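Fledunia is looking for a part-time table setter to prepare and look after the gridded work tables in our sorting room. The job is paid hourly, starts in October, and runs through the end of spring.

The tables are covered in brown paper and marked off into squares with blue tape. Small objects get placed in the squares, moved, and put back according to a printed sheet. We get through a lot of paper and tape, and the person who held this job before has moved to our Clerier office. 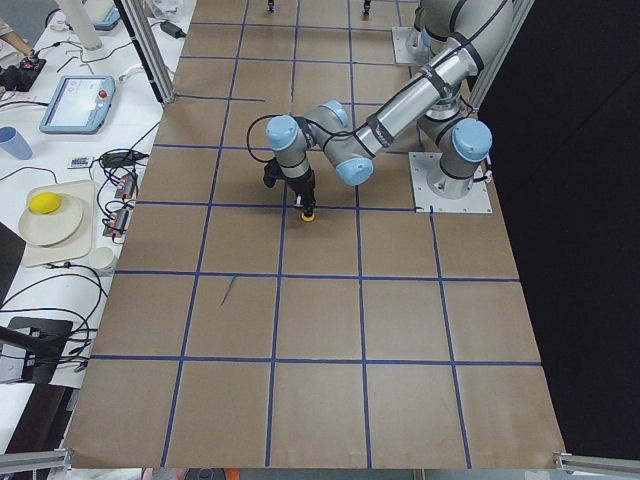

## What you will do

- Cover tables with brown paper and lay out the grid in blue tape
- Replace tape that has lifted or shifted, and paper that is torn or marked up
- Set out small objects by square, following the sheet for that session
- Collect the objects afterward and return them to their labeled bins
- Keep the object list up to date (2,205 entries at present)
- Tell the room lead when paper or tape is running low

Shifts are four hours, starting at 7 a.m. or noon. You can ask for one or the other, but we can't always promise it.
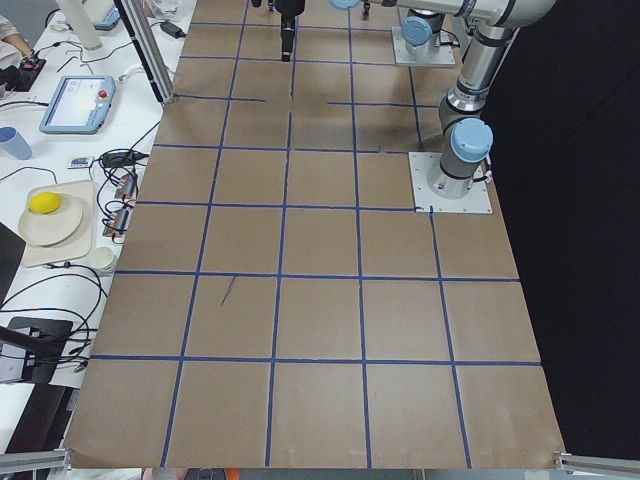
*Work table with the taped grid, black curtain on the right.*

## What we need from you

You should be able to stand for most of a shift, reach across a large table, and lift a roll of paper with a second person helping. A steady hand with tape is useful. Squares need to be close to even, but we don't expect drafting work. You will also need to read a printed layout and copy it correctly.

No degree required. Experience in framing, sign making, stock work, or classroom setup is welcome. Training takes three shifts and is paid at the full rate.

Closed-toe shoes are required in the room. No food or drinks at the tables.

## How to apply

Send a resume or a short note about your past work to Eun-ji Ki, Sorting Room, Fledunia. Include which shift you prefer and the earliest date you could start. Applicants we want to meet will be asked to come in for an hour and tape one practice sheet. That hour is paid too.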